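Section 5: Setting up your drying corner

I've set up the Gronbridge rack in three kitchens now, and I still put the feet on backward if I rush. Go slow here.

1. Wipe the counter and let it dry. The suction feet won't hold on a damp surface.
2. Press each foot down for 10 seconds.
3. Slide the rack onto the feet until it clicks — you'll hear it.

Note: forks and spoons go in the caddy handle down. My friend Flor does it the other way and we've agreed to disagree.

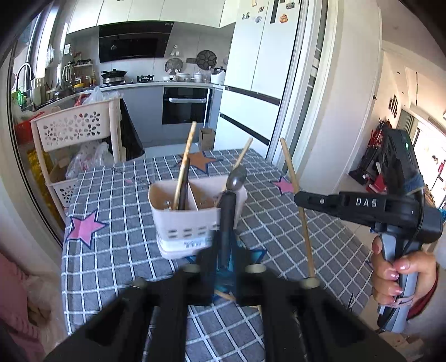 4. Hook the drip tray under the front rail, spout toward the sink.
5. Load the heavy stuff first, at the back. Plates, then bowls, then whatever's left.

Caution: keep cast iron off the top shelf! I bent mine that way in July, and the replacement took forever to come.

Empty the tray every night. If the spout clogs, a pipe cleaner does the trick.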